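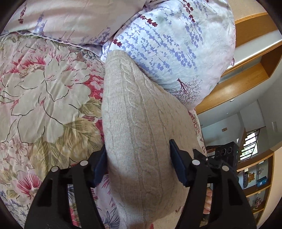

Vol. 9, No. 21 | Page 34

**Mind the Cuffs**

*By Mahsa Tabrizi*

My grandmother had a rule that you never picked up a sweater by the sleeve, and she enforced it with a look that could stop a grown man in a doorway. I thought of her more than once this January, while I was reading my way through the Larnovari guidelines, a set of house rules for teaching robots to handle clothing by way of gripper tools held in a person's hand. Cable knits get a whole page to themselves, and I have to say I read it twice!

The trouble with a cable knit is that it's thick and ropy down the braid and then suddenly thin and stretchy at the ribbed cuff, so a squeeze that suits one part can be far too much for another. The rule asks people to bring the two fingers in from either side, let the pads settle against the knit, and only then close – slowly, and never on a single raised cable. A snagged loop means you stop right there and write it down, even if the rest of the fold went beautifully.

Then there's the bed. An early draft from the Hangate office called for a plain gray sheet under everything, which is tidy and easy on the software, and which hardly matches any bedroom I've ever slept in (mine has roses on it, and so did my mother's). The version in use now wants patterned covers and printed pillows mixed in with the plain ones, big blossoms and little sprigs and all, so that a machine learns where the sweater stops and the flowers begin.

The part I liked best is about homes. Before anyone starts, the household gets a plain-language sheet saying which rooms may be recorded, and that includes whatever sits on the shelves or shows through the window. People can change their minds afterward, too. Damance, which reviews the recordings, went through over 200 of them last winter and sent a good many back, mostly for hurried grips and missing paperwork.

The next draft is due out for comment soon, and it will take up buttons, zippers and wet wool. I've already sent in a note about sleeves.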